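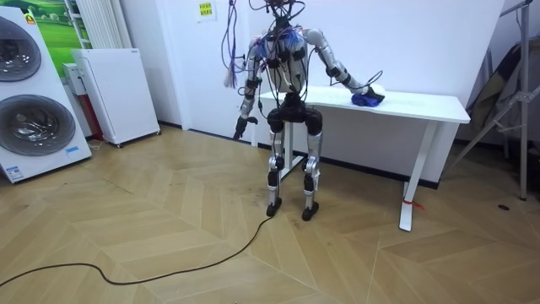
Einen humanoiden Roboter budgetieren, ohne sich dabei zu belügen

Eine Anleitung für kleine Labore, Werkstätten und alle, die einen Beschaffungsantrag schreiben müssen
Von Vilja Honkanen, Stand: 1.4.25 (kein Scherz, das Haushaltsjahr fragt nicht nach dem Datum)

Wer zum ersten Mal einen Humanoiden beschafft, schreibt in den Antrag eine Zeile: »1 Roboter«. Daneben steht der Preis aus dem Angebot, und die Verwaltung freut sich über die Übersichtlichkeit. Ich habe das in Vundside genauso gemacht. Beim zweiten Antrag hatte die Tabelle 21 Zeilen, und der Roboter war die langweiligste davon.

Die folgende Reihenfolge hat sich bei uns bewährt, nachdem wir sie einmal komplett falsch herum durchlaufen hatten. Preise für den Roboter selbst nenne ich nicht. Die Angebote unterscheiden sich so stark, dass jede Zahl nur falsche Hoffnungen wecken würde.

Schritt 1: Die Aufgabe aufschreiben, in einem Satz

»Forschung an Manipulation« ist keine Aufgabe, das ist eine Überschrift. »Ein Tuch auf einer Tischplatte greifen, bewegen und ablegen« ist eine. Aus so einem Satz lässt sich fast alles ableiten: Tischhöhe, Reichweite, Greifer, und vor allem die Frage, ob das Gerät dafür laufen können muss. Bei uns musste es das nicht. Gekauft haben wir die Beine trotzdem, Beine machen sich gut im Antrag.

Mein Kollege Brian Muriithi verlangt seither, dass der Satz ganz oben in der Tabelle steht und jede Position sich darauf beziehen muss. Das hat uns eine zweite Hand mit fünf Fingern erspart. Ich trauere ihr gelegentlich nach.

Schritt 2: Den Raum ausmessen, in dem der Roboter wirklich stehen wird

Damit ist der Raum gemeint, den Sie haben, mit Heizkörper, Schränken und allem, was sonst noch an der Wand steht. Notieren Sie:

Deckenhöhe und was die Decke trägt, falls Kabel oder eine Sicherung von oben kommen sollen
Bodenbelag, samt der Frage, wem er gehört und wie der Eigentümer zu Kratzern steht
Lage der Steckdosen und auf welchen Stromkreisen sie liegen
Türbreite, gemessen im Durchgang und ohne Optimismus
Freie Fläche um den Tisch, wenn zwei Leute daneben stehen

Der Stromkreis verdient einen eigenen Absatz. Hängt am selben Kreis eine Waschmaschine, ein Trockner oder ein Heizgerät, planen Sie eine eigene Zuleitung ein und holen Sie das Angebot dafür früh. Unser Elektriker kam aus Casitthorpe, war sehr gut und hatte sehr viel zu tun.

Schritt 3: Kabel als eigene Position führen

Auf Prospektbildern haben Roboter keine Kabel. Im Betrieb haben sie kaum etwas anderes. Strom, Netzwerk, Sensorik, Not-Halt: Jede Leitung braucht einen Weg, und sie sollte weder an einem Gelenk scheuern noch jemandem vor die Füße geraten. Rechnen Sie Aufhängung, Zugentlastung, Schläuche und Ersatzleitungen zusammen und geben Sie dem Ganzen eine eigene Zeile. In unserem ersten Antrag lief das unter »Kleinmaterial«. Am Ende standen dort 1577 Euro, und die Rückfrage der Buchhaltung war kürzer als meine Antwort.

Bestellen Sie Leitungen, die für Bewegung ausgelegt sind. Eine normale Büroleitung hält an einem Ellbogen so lange, bis Besuch kommt.

Schritt 4: Möbel

Ja, Möbel. Ein schlichter, stabiler Tisch mit glatter Platte reicht für die meisten Greifaufgaben. Ein höhenverstellbarer spart Ärger, wenn die Schulter des Roboters doch höher sitzt als im Datenblatt vermutet. Prüfen Sie vor dem Kauf, ob die Tischbeine den Füßen oder einem herabhängenden Arm im Weg stehen.

Dazu kommt das Objekt der Aufgabe selbst. Tücher sind billig, verschleißen aber und sind beim Nachkauf gern in einem anderen Farbton lieferbar. Wenn Ihre Bildverarbeitung auf Farbe reagiert, kaufen Sie gleich einen Stapel aus einer Lieferung.

Schritt 5: Arbeitszeit ehrlich ansetzen

Fadi Obeidat hat bei uns die Inbetriebnahme gemacht und dafür laut Projektplan 15 Arbeitstage gehabt. Den Plan hatte ich geschrieben. Ich habe mich inzwischen entschuldigt.

Setzen Sie getrennte Posten an für Aufbau, Kalibrierung, Schulung und das, was wir in der Tabelle »Suchen« nennen: Suchen nach dem Wackelkontakt, nach der Firmware, nach dem einen Schraubendreher. Wer alles unter »Installation« zusammenfasst, kann später nicht erklären, wo die Zeit geblieben ist. Das wird aber verlangt.

Schritt 6: Ersatzteile und Wartung

Fragen Sie den Anbieter vor der Unterschrift schriftlich:

Welche Gelenkantriebe sind ab Lager lieferbar, welche werden auf Bestellung gefertigt?
Dürfen wir Greifer und Antriebe selbst tauschen, ohne die Gewährleistung zu verlieren?
Wer zahlt den Rücktransport, und in welcher Kiste?
Wie lange gibt es Softwareupdates, und was kosten sie danach?

Die Kiste ist ernst gemeint. Werfen Sie die Originalverpackung nicht weg, auch wenn sie den halben Flur einnimmt. Eine Ersatzkiste wurde uns für 2925 Euro angeboten, Schaumstoff inklusive. Seitdem wohnt unsere im Flur und hat eine eigene Inventarnummer.

Schritt 7: Sicherheit, bevor jemand danach fragt

Not-Halt in Reichweite, Markierung am Boden, eine kurze schriftliche Unterweisung und eine Gefährdungsbeurteilung, die jemand mit Ahnung gelesen hat. Das kostet wenig Geld und erstaunlich viele Termine. Kerubo Tanui plant dafür bei jedem neuen Gerät einen Puffer zwischen Lieferung und erstem Betrieb ein. In diesem Puffer wird ausgepackt, verkabelt und gewartet – auf Unterschriften.

Schritt 8: Die Tabelle in drei Spalten teilen

Spalte eins: muss am ersten Tag da sein. Spalte zwei: muss im ersten Jahr da sein. Spalte drei: hätten wir gern. Verschieben Sie alles, was in Spalte drei gehört, auch tatsächlich dorthin. Kanini Sang macht das bei uns mit dem Antrag der anderen, nie mit dem eigenen, und das Verfahren funktioniert hervorragend.

Halten Sie außerdem eine Reserve bereit und nennen Sie sie auch so. »Unvorhergesehenes« klingt in vielen Verwaltungen nach Urlaub.

Noch ein Wort zum Zeitpunkt

Unser Antrag ging im Februar raus, als die Mittel frisch freigegeben waren und die Lieferanten noch antworteten. Wer bis zum Jahresende wartet, kauft das, was gerade im Lager steht. So sind wir seinerzeit zum ersten Greifer gekommen. Er passt an keinen unserer Arme und liegt in der Schublade unter dem Drucker, falls jemand Bedarf hat. Abholung in Vundside, Versand nur ohne Kiste.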